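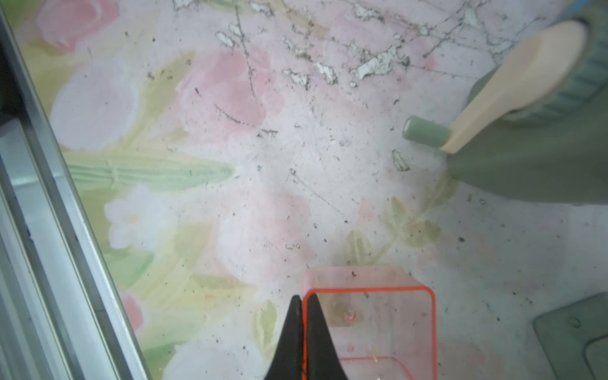 Wrist camera view, station 2, floral sheet in place. Gripper at the acrylic box.

Notebook entry, August 2022
Perception and planning group, Drarncombe laboratory

Purpose of the session. To establish why the tabletop segmentation module proposes grasp candidates on bare surface at station 2, and to decide whether the correction belongs in the detector, in the planner, or in the preparation of the station. The module is the one carried over from the Lemodness project, with the depth gate unchanged.

Background. The station was fitted with the patterned sheet so that the detector would be exercised on something less forgiving than the plain gray mat. On the mat the module behaved acceptably. On the floral sheet the list of candidates grows very long, and the planner spends most of its cycle rejecting them. The log from the morning run holds 1,514 candidate regions over 371 frames, and the greater part have no object under them at all.

Observations.

The printed flowers are a smaller part of the problem than was assumed in the previous entry. The roses have soft edges and low contrast, and the segmenter merges most of them into the background. The olive-green leaves on the thin stem, to the right of center, are an exception. They have a brown outline and lie close to the working area, and they were proposed repeatedly as a single flat object.

The dirt on the surface is the larger part. Black specks, fibers and small flakes are spread over much of the sheet and are most dense in the middle and toward the top of the view. The white flaking band along the top is the worst region. Each chalky patch has a dark outline, and the segmenter takes the outline as an object boundary. The strip beside the aluminum rail is comparatively clean and gave few false regions, although the same print runs through it. This comparison is the most useful result of the day.

The long dark lines crossing the band cause a separate fault. The edge-linking step joins them to neighboring specks and returns elongated regions, which then pass the aspect ratio test written for handles. The cream handle on the sage-green item at the right is a true positive for that test, so the test cannot simply be removed.

The pink-tinted acrylic box remains difficult for the reasons recorded earlier. Its orange-red edges are detected well. Its walls are not, and the print and specks seen through them are assigned to the table plane. The small reddish mark inside the box was twice returned as a separate item. The gray-green tray in the lower right corner has similar behavior on its inner panel, with less effect on planning.

The gripper mask is correct for the left finger. On the right finger, the thin orange edge along the inner side is left outside the mask and is attached to the box region. The box centroid is therefore pulled toward the fingers. The mask should be dilated on that side, or the box edge should be resolved before the mask is applied. The second option is preferred but requires a change in the order of the pipeline.

Changes made.

1. Minimum region area raised in the detector configuration. Regions below the limit are now written to the debug channel and no longer passed to the planner.
2. A height test added after segmentation. A region must stand above the fitted plane by 5 mm at its highest point to be eligible for grasping. Flat regions are kept in the map as surface marks.
3. Edge linking restricted to segments with a consistent color on both sides. The threshold was set by hand and should be regarded as provisional.
4. The planner now logs the reason for each rejection. Previously only the total was stored, and this entry could not have been written from the old logs without replaying them.

The recorded frames were replayed with changes 1 and 2 active. The leaf cluster and the flaky band are no longer offered to the planner. The box is still offered, with the centroid error described above. Change 3 has been compiled and has passed the unit tests, but has not been replayed.

Matters for discussion. The height test depends on the plane fit, and the plane fit uses depth returns that are poor near the rail. A fit tilted toward the rail would admit flat marks on one side and reject thin objects on the other. Colleagues who work with the Grevness planner should note that thin items, such as the lid set, may disappear from its target list under change 2. The threshold is exposed as a parameter for that reason and may be lowered per task.

There is also the matter of whether the surface should be cleaned. The position taken for the present is that it should stay as it is until the replay set is complete – the false regions are the material under study. A clean reference recording with the same sheet is to be made afterward, with the items returned to the same places, so that the contribution of the print can be measured separately.

Outstanding.

Replay with change 3 active.
Reorder mask and box edge steps on a branch; do not merge before the centroid is checked against the calibration block.
Compare plane fit against the Ševčík method, which is already in the tools repository but has not been built since December.
Copy the debug channel recordings to the shared drive and enter the path on the facing page.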